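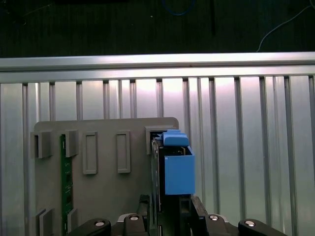 Bench week, the gallery

Home > Workshop > Galleries > Bench week
Posted 09/06/2018 by Simone Bragança

Quick one, van leaves in an hour. Bench week at Ukemine, all the bits I managed to write up before the hard drive filled. The job is the Ferrand board fixture, fourth version, and yes we kept the old slatted bench. Captions are short. Sorry about the typos, will fix them when I'm back (I won't).

The bench top

Metal slats, wide flat strips with pairs of thin ridges in between, dark channels all the way along. Rail across the far side. Love this bench. Bolts down anywhere you like, eats washers for breakfast. If you drop an M3 nut in a channel use the bent hook on the pegboard, not a screwdriver please, the edges are getting chewed.

The fixture plate

Flat, grey, raised holders on top. Version three had the holders too low and the boards rocked. Simone took the new plate home over the weekend and did all the edges by hand, so no more cut thumbs. Drawing number is 1011 if anybody wants to order a spare, ask for the revised one.

The board

Narrow green one. Easy to put in back to front, so look twice before you press anything down. Don't lean on it. Don't pick it up by the middle either. We started the batch with 100 and I would like to hand back the same number.

The tall module

Black with the bright blue parts, right side of the plate. Goes on last, comes off first. Blue parts are only finger tight on purpose. Somebody did them up with pliers on Tuesday and it took the whole tea break to get them undone agian.

Cables behind

One dark blue, hanging in a loop, one pale grey going down behind the far edge. Still not tied up properly, on the list. There's a bag of Justura clips in the second drawer, the small ones fit. Leave some slack in the blue one.

Cleaning down

Soft brush along the slats first, always lengthways, then a dry cloth. Pristine spray is for the bench only, keep it off the boards. Bin the cloth after, it picks up swarf and then scratches everything else. Hoover lives under the stairs now.

Odds and ends

Bench lease came to 1579 for the year, paid, receipt in the blue folder. Key for the side door is back on its hook. Radio is broken, don't ask.

Next lot

Version five in August, if the holders turn up. Want to try them a touch further apart and give the module a bit more elbow room on the right. Anyone who wants a go at the bench before then, put your name on the sheet by the kettle. Mornings are best, afternoons the sun comes straight in and it's like an oven in there.

Right, van's here.

Filed under: Workshop, Fixtures, Ferrand
Previous gallery: Shelving day
Back to all galleries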